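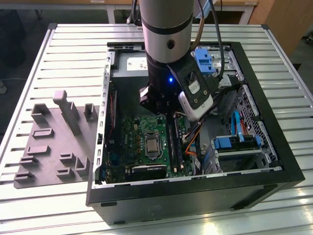

I've been living with the Brindilmont mixtape on repeat since September, so when the Grastus reissue box finally showed up I cleared my whole evening for it. Thirteen tracks, three of them never on streaming before, plus a little drum sampler unit so you can mess with the stems yourself (yes, I am that kind of fan!). The sampler needs a computer, so I started with the music on my phone like everybody else.

And wow, the music. The remaster gives the low end some actual weight, and you can hear the ad-libs on "Cortés" that used to get buried under the hi-hats. The second half still drags a little. I skip the skit every time and I'm not sorry. Of the three new songs, "Grondmont" is the keeper, with this slow, woozy organ loop and a last verse I've rewound way too many times.

Now the sampler. The pads feel great, soft but not mushy, and loading the stems took me maybe one cup of coffee once I got everything hooked up. The software is kind of a mess, though. It forgot my tempo twice, and the export button is hiding in a menu called Extras. Why?

They only made 2,000 of these boxes, and 800 went to people who bought the original CD at shows, so prices are already getting silly. At the regular price I'd say go for it if you love this tape and want to chop it up. If you just want to hear it, stream it and spend the money on a concert ticket. The booklet is nice, but the print is tiny and the lyrics to the skit are in there twice.

Four stars from me, and I'd bump it up if they fix that tempo bug.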